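Chapter 4
Setting Out a Work Surface

Most of the time lost at a table is lost before any work is done. A person sits down, clears a space with one arm, reaches for something that turns out to be in the next room, and starts over. This chapter covers the surface: its size, how it is divided, and what is allowed to stay on it. Chairs and lighting come in the next chapter.

By the end you should be able to mark out a working area on a table, place a fixed item outside it, and say what the wall behind the table does for the person working there.

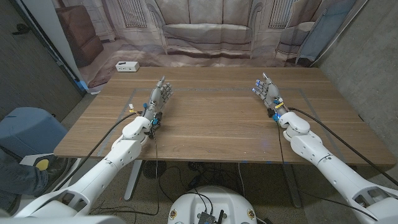 Reading time: 18 minutes

4.1 The marked area

A large wooden table gives more room than one task needs. The usual answer is to mark off part of it. Gray tape is enough. Run one line across the table just past the point where the fingertips rest, then bring two side lines down toward the near edge. Work stays inside the lines. Anything else goes outside them or off the table.

Pei-shan Sin taught this method at the Moltereo workshops and asked her students to keep the same outline for a full term. Her reasoning was that the hands learn a boundary in a few weeks and lose it as soon as the tape is moved.

4.2 Fixed items

A small box with ports, such as a power strip or a hub, belongs near a back corner. There it can be reached when needed and does not take up working space. Cables should leave the table by the shortest path that does not cross the work. A cable over the edge is acceptable if no one walks on that side.

4.3 What stands behind the table

A plain wall is restful but gives a room no character. Some workrooms hang a printed backdrop instead, and a living room with a sofa in beige, gray and brown is a quiet choice. Muted colors matter more here than the subject. Benjamín Vergara's notes on the Stundis rooms recommend hanging the print flat and checking it each September for sagging.

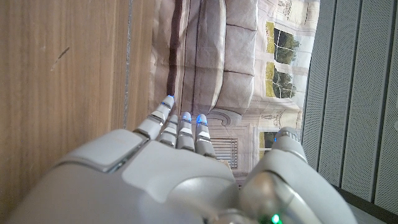 Should the tape come up at the end of each day?
Leave it down until the task changes. Tape that is lifted and laid again every day rarely goes back in the same place, and the old adhesive starts to collect dust.

4.4 Clearing down

Clear the surface at the end of a session — the whole surface, including the part outside the lines. Wipe along the grain. Check the corners of the tape and press down any that have lifted.

Exercise 4.1
Choose a table you use every day. Mark an area on it, work inside the lines for 40 minutes, and write down each item you had to reach for outside them.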